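Village hall kitchen in Datden to reopen after winter closure

The kitchen at Datden village hall will be back in use from 10th June, seven months after it was shut because of a leaking roof.

The hall's main room has stayed open throughout, but groups have had to bring their own flasks and packed food. The lunch club moved to the chapel rooms in Cindley for the winter, and the two December fairs went ahead with cold drinks only.

Work on the roof was finished in spring. New ceiling boards have been fitted over the cooker and sink, the wiring has been checked and the old serving hatch has been replaced with a wider one. The floor has been left as it was – it came through the leak with no lasting damage.

The parish council paid for the roof itself. A further £1,000 for the hatch and the new boards came from local fundraising, including £600 raised at a quiz night and the rest from a plant sale at Ollholm Nursery.

Tea and snacks will be served on the opening day between 2pm and 5pm. Entry is free and there is no need to book. Visitors will be able to look round the kitchen and pick up a copy of the new hire charges, which apply to all bookings made after that date.

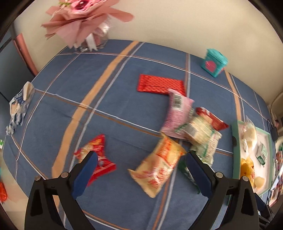
A snack on a blue checked tablecloth.

Regular users will pay the same hourly rate as before. For private parties, use of the kitchen will now be charged separately from the main room, so people who only want the hall for a class or a meeting will not have to pay for both. Anyone who has already paid a deposit for a summer booking will be charged at the old rate.

The lunch club expects to return the week after the opening. It will keep its usual start time of 12.30pm, and the minibus from Cindley will run as it did before the closure, with stops at the post office and the top of Lo Lane. Members who joined while the club was meeting at the chapel rooms do not need to sign up again.

Parking at the hall will be limited on the opening day, as part of the car park is still being used to store building materials. Drivers are asked to use the field opposite, weather permitting, and to keep the lane clear for the bus. Two spaces beside the main door will be kept for blue badge holders.

Groups that left crockery or other equipment in the kitchen cupboards before the closure can collect it from the store room behind the stage. Anything still there at the end of the month will go to the hall's next jumble sale.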